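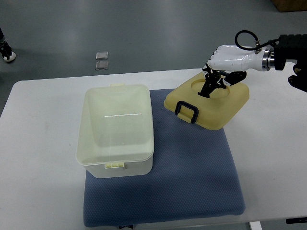

We've been comparing two hands on the same arm since November, and the lid task has turned out to be the most useful of the lot. The Futent hand is the five-year-old one most of you have used. The Moradi came to us on loan in autumn with a newer controller. Both get the same job: take hold of a lid, carry it across to an open storage box, set it down square. The yellow lid has a circular recess in the centre, and that is where we have been placing the fingers, curled down into it, instead of going for the carrying handle at the front. Gripping by the handle let the lid swing on the way over, and the controller spent its time chasing the swing. The quilted mat stays under the work for every run so the fingertips have some give if the arm comes in low.

We logged 594 runs with the Futent hand and the same number with the Moradi. The Futent dropped the lid 46 times, the Moradi 33. That is a smaller gap than the price would suggest. Most of the Moradi's drops came in the first fortnight, before Kurniawati Gunawan rewrote the thumb timing so that it closes a little after the fingers. We have not gone back and tried the same change on the Futent, and we should before anyone draws a line under this.

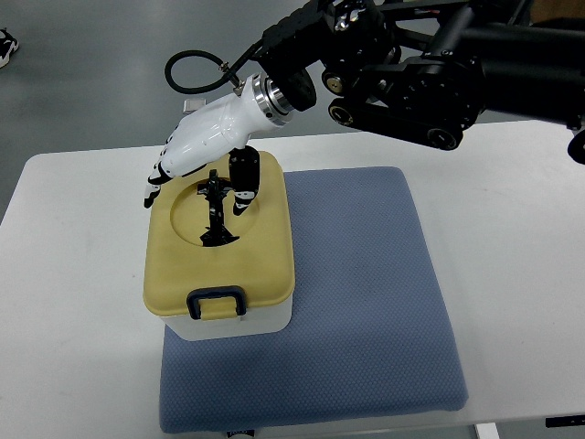 Manipulation Group, Fandidgate Robotics Centre

The second part of the trial has the lid on the box and a small black object standing in the recess. The thumb has to go straight down beside it, with very little room to spare. Wrist angle matters more than grip force for this one. Cable routing matters too, and anyone setting up should leave a generous loop above the wrist before starting a session.

Run logs are in the Plirden folder, sorted by hand and then by controller version. If you want time on the arm, book through Kurniawati at extension 2189.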